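Two-arm bench: left gripper fault and what we changed

The left arm on the tabletop bench is back in service as of this week. For those who were away or who only saw the tag on the power switch, this item covers what happened, what we found and what you need to do differently. The full fault report is in the shared folder under Mokosier, which is still the name of the bench in our booking system.

The short version: the left gripper opened by itself during a sorting run and then closed again at full speed with a person's hand near it. The person was Jeferson Godoy. He was not hurt. He had reached in to pick up a toy that had been dropped, and the fingers shut a short distance from his thumb. He hit the stop button with his other hand and the bench went dead, as it should.

We are treating it as a near miss and have logged it that way.

What happened

Jeferson was running the usual sorting task, in which the two arms move small items between the table and the box. The run had been going well all morning. On the left arm's next pick, the gripper closed, lifted, and let go before the arm had started to move across. The control screen still showed the gripper as closed and holding. Jeferson paused the run from the keyboard and reached in.

Pausing from the keyboard stops new moves from being sent. It does not remove power from the motors. Several of us had been treating the two as the same thing, and the quick-start sheet taped to the wall did nothing to correct that. While the run was paused, the gripper motor lost contact with the controller, came back, and went straight to its last commanded position, which was closed.

What we found

Sewwandi Munshi took the left gripper off the same afternoon and went through it with Revathi Pinto. The motor was fine. The fingers were fine. The trouble was the cable, at the point where it comes out of the wrist and bends back toward the forearm. The outer jacket looked normal, but one of the signal wires inside had broken and was making contact only when the wrist was turned a certain way. With the wrist straight, the link held. With the wrist rolled toward the operator side, it dropped out.

Sewwandi put the cable on a tester and flexed it by hand through 99 bends. It lost signal on 9 of them. A new cable from the same box went through the same test with no losses.

The maker of the cable, Scanlon, rates it for 4,000 hours in a fixed run. It was never meant for a moving joint. We bought it when the bench was built because it had the right connectors and was in stock, and then we forgot that it was supposed to be temporary. There is no note about it in the build file. There is now.

The second problem was in the software. When a gripper motor drops off and comes back, the controller should hold it unpowered until the operator clears the fault. That setting was in place for the right arm and missing for the left. Naheed Ghumman traced it to a settings file that was copied over when the left arm was replaced last December. The old file had the setting under a different name, and the new controller skipped the line without a warning.

Either fault alone would have been a nuisance. Together they gave us a motor that could move on its own during a pause.

The sorting task uses the box and the small toys, with the arms reaching over the table from the rail. 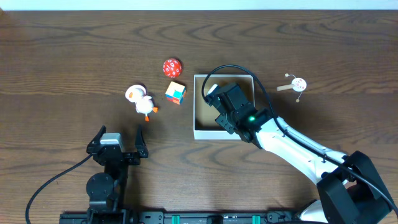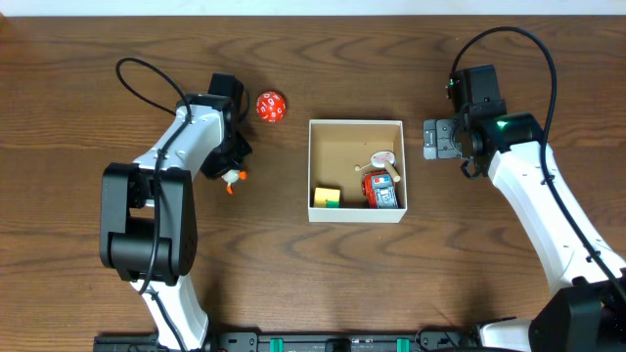
Can I still pause the run from the keyboard if I only need to look at something?

Use the keyboard pause for looking, and press the stop button before any part of your hand goes over the table. The keyboard pause leaves the motors powered on both arms, and that has not changed with the repair.

What we changed

Both grippers now have flexible cable from Olison, rated for moving joints. Revathi also changed how the cable is routed at the wrist so that the bend is wider and the connector does not carry the pull. Please do not shorten the loop or tie it down closer to the arm. It looks untidy and it needs the slack.

The missing setting is in place on the left controller. Naheed tested it by pulling the plug on the gripper in the middle of a move and plugging it back in. The gripper stayed limp until the fault was cleared on the screen. She repeated this 7 times on each arm, in different wrist positions, with the same result. The controller will also refuse to start now if it finds a line in the settings file that it does not recognize. This may be annoying the first time you load an old file. Send the file to Naheed and do not delete the line to get past it.

The quick-start sheet has been rewritten. The old one said "pause before reaching in." The new one says "press stop before reaching in" and has the restart steps on the back. If you have a printed copy of the old sheet in your desk or notebook, throw it out.

Restarting after a stop takes longer than restarting after a pause, because both arms have to find their home position again. We know this is why people got into the habit of using the keyboard. Kavinda Gamage is looking at whether the homing step can be made faster, but until then please take the extra time. A dropped toy can also wait until the end of the run. Mark the pick as failed and carry on.

Still open

The Sunau bench in the next room has the same Scanlon cable on one of its arms. It stays tagged out until the replacement arrives. Please do not borrow parts from it.

We have no routine check for cables on either bench. Sewwandi is writing one, and the first draft has the operator rolling each wrist through its full range before the first run of the day while watching the link light on the screen. Comments on the draft should go to her directly.

If a gripper opens or closes when you did not expect it to, press stop, leave everything where it is and write down the time. Jeferson did this, and the time he wrote down is how Naheed found the dropout in the log. Report it even if the arm works normally afterward. Two people have since mentioned seeing the left gripper drop something in the weeks before, and neither of those drops had been logged.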